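Away end tickets for a cup tie, how do the points work?

Asked by Léonie Aubert

I've followed Pirkesard for years but only got my membership in September, so I've got hardly any away points. We've drawn Vondari away in the next round and I really, really want to go. The club site says tickets go "in priority order" and then tells you nothing else. Have I got any chance with 2 points?

Answer from Rodica Dumitrescu

Yes, I'd say so! Cup allocations are bigger than league ones. We got 298 for the league game there and it'll be about 2,000 this time. The top band goes first, that's 78 points and up, then it drops every morning at ten until they're gone. Log in early, check your card details are saved, and don't refresh the queue page (I did that for the Lurkard game and went right to the back).
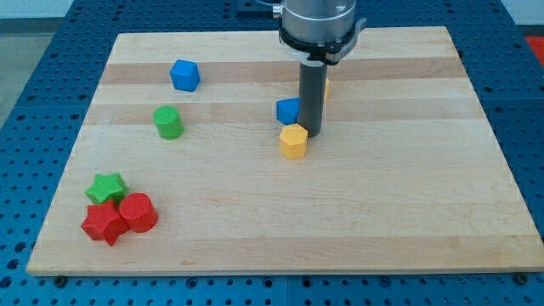
Striped wooden board on a blue work surface

One more thing, cup points count separately from league points at our place, so look at the right column in your account before you panic.

Answer from Horacio Ojeda

just go in the home end and keep quiet

Answer from Marcelle Gaillard

Please don't do that, they chucked out two lads last year. Ring the ticket office after lunch, ask for the returns list. I got mine that way for Ferrand and I was on nought.

Comments

Léonie Aubert: Thanks Rodica, I was looking at the league column. Cup one says 2 as well though, ha.

Reijo Väisänen: Is it the same for juniors?

Contact us | Copyright Terrace Help | Back to top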